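**Swap table news from the Makori Street hall**

What a month! The January swap table brought in 629 things, our best count yet, and only 23 were still without a home when we locked up. Pin-yu Chiang ran the sorting corner again and somehow kept the kitchen stuff, the toys and the stationery apart all morning (I'd have given up by ten). The Bosstead shelves are holding up nicely too, even with all those cookbooks on them.
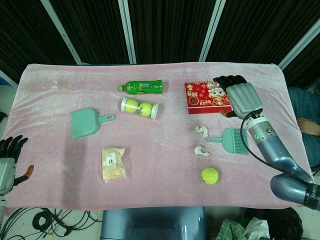
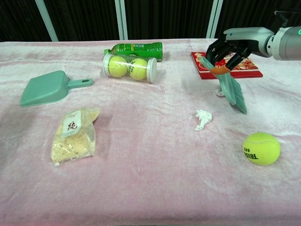

Next up is the small household table, and I can't wait, it's always my favorite! Bring the little things that pile up in drawers and under sinks. Cleaning tools go fast, so if you have a spare hand brush like the green one on the pink cloth, please drop it in the Lemov bin by the side door before 9 a.m. Sports things are welcome, and so are 2026 calendars, since there are plenty of months left to use. Please keep snacks sealed and labeled. Lilian Rweyemamu is taking names for the setup crew, and she'd love a few more people for the early shift.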